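Gripper fault halts drawer trials at Ladwood

Ladwood has suspended unattended running of its household manipulation arm after the gripper failed to release on command during a drawer-closing trial, the company said in a notice to project partners dated December 9, 2019. There were no injuries. Damage was limited to one drawer front, which was pulled off its runners, and to the wrist cover of the arm.

The fault occurred in the part of the program that deals with three-drawer cabinets. The arm is asked to open or close a given drawer, and in some runs to move small household items between the cabinet top and the drawers. According to the notice, the controller sent an open command after the arm had gripped the edge of a drawer front. The fingers stayed closed, but the position reading returned to the controller said they had opened. The arm then began its retreat move with the drawer still in its grip.

The force limit at the wrist should have stopped the motion at that point. It did so late. Giorgia Carbone, who leads controls work at Ladwood, said the limit had been raised in July to stop false trips on stiff drawers and had not been set back when the cabinet was replaced with one that runs more freely.

"The reading was wrong and the limit was too high," Carbone said. "Either one alone would have given us a stopped arm and a line in the log."

A review of stored logs covered 300 runs. It found 23 in which the reported finger position and the motor current did not agree. In all but 2 of those the fingers opened anyway after a short delay, and the run was marked as normal. The review traced the mismatch to a worn connector in the gripper cable, where movement of the wrist caused the position signal to drop out. When the signal dropped, the software kept the last commanded value in place of a measured one.

Marchetti, which supplies the gripper electronics, has issued a firmware change that reports a lost signal as a fault. Ladwood has replaced the cable and lowered the force limit to its earlier value. Trials have resumed with an operator at the stop button, using the same mix of open drawers and loose items on the cabinet top. 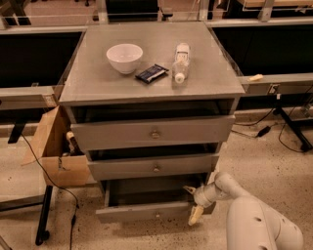 Conditions for unattended running

Adelmo Melis, the safety reviewer assigned to the project by Clavness, has asked for 84 consecutive attended runs without a position mismatch before the arm may run without an operator. A single mismatch resets the count. He has also asked that any change to the force limit be signed by a second person and recorded with the cabinet it applies to.

The older runs marked as normal will be relabeled - they remain in the data set but will not be used to tune release timing. Ladwood said it has not set a date for the end of the attended period. A written report on the connector wear will go to partners once Marchetti has finished its inspection of the removed cable.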